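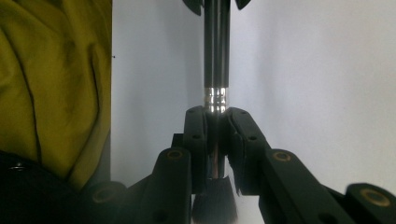

Orkthorpe Community Help
Home / Buildings and Facilities / Lost Property

How long must a shared building keep unclaimed personal items?

Posted by Femke Van Hecke in September
Views: 201
Replies: 3

I have recently taken responsibility for the front office of the Trandanholm building, which is shared by a dance school, a language school and several small tenants. The previous office left a cupboard of items found in the changing rooms and corridors. It contains umbrellas, cosmetics, single gloves, reading glasses, a number of keys and one child's violin bow. Very few of the items carry a label or a date.

The lease states only that the front office "shall hold found articles for a reasonable period." I would be grateful for guidance on the following points. What period is generally considered reasonable? May items of personal hygiene be discarded sooner than the rest? Is the office obliged to advertise what it holds, or is it sufficient to answer inquiries? I should add that the cupboard is required for other purposes before the winter term begins.

Reply from Els Van Leeuwen
Marked as helpful by 29 readers

The rules on found property differ from place to place, and your first step should be to ask the local authority whether a fixed period applies to you. Where none applies, a written policy, displayed at the entrance and followed consistently, is the usual solution. The policy in force at the Tornero building, where I was employed for eight years, may serve as a starting point.

Ordinary items are held until the end of the term following the one in which they were found. Keys, bank cards and identity documents are not placed in the cupboard at all; they are entered in the register and handed in on the same day. Cosmetics, brushes, combs, toothbrushes and opened toiletries are held for 4 weeks and then discarded. They should not be donated, even when they appear clean.

Each item receives a tag showing the date, the room and the initials of the person who accepted it. The description in the register should be full, while the description on the public notice should be brief. "One umbrella" is enough for the notice. A person making a claim can then be asked about the color and the shape of the handle before anything is brought out – this prevents most disputes.

As regards the existing items, I would treat all of them as found on the day you took over the office, and notify the tenants in writing.
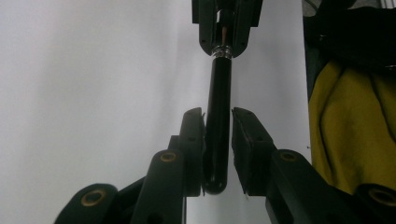 Reply from Jozef Mertens
Marked as helpful by 8 readers

Just put everything on a table in the lobby for a week. Whatever remains may be given to charity. We have always done so and there have been no complaints.

Reply from Nusrat Jadoon

I would respectfully advise against the open table described in the previous reply. At our premises on Smits Lane, a coat was taken by a person who did not own it, and the owner applied to the management for its value. The matter was settled, but the correspondence lasted until spring.

I agree with Ms. Van Leeuwen's reply, with one addition. Please check whether the dance school and the language school keep boxes of their own. If they do, the lease should be read again with care, as it may not be clear who is holding what. In our case the tenants signed a single page stating that everything found in the common areas goes to the front office by 6 p.m.

Comment by Femke Van Hecke

Thank you. The dance school does keep a box, and I was not aware of it until I inquired this morning. A notice to all tenants is being prepared. Would the violin bow count as an ordinary item?

Comment by Els Van Leeuwen

Yes, although I would telephone the music teachers in the area first.

Related topics
Storage of bicycles in common hallways
Who pays for replacement keys?
Notice periods for small tenants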